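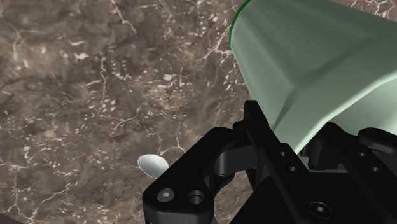 Racket Stringer, Linham Tennis Centre
Ref. 2172

Fixed term, October to March. Reports to Vasanthi Nair, tournament services.

The stringer will prepare rackets for players entered in the indoor tour events – singles and doubles – and keep the tension log up to date. Shifts start at 7.30 am on match days.

Applicants need:
Three years' stringing experience, two of them at tournament level
Working knowledge of electronic constant-pull machines
Own hand tools

Apply in writing with two references, quoting the number above.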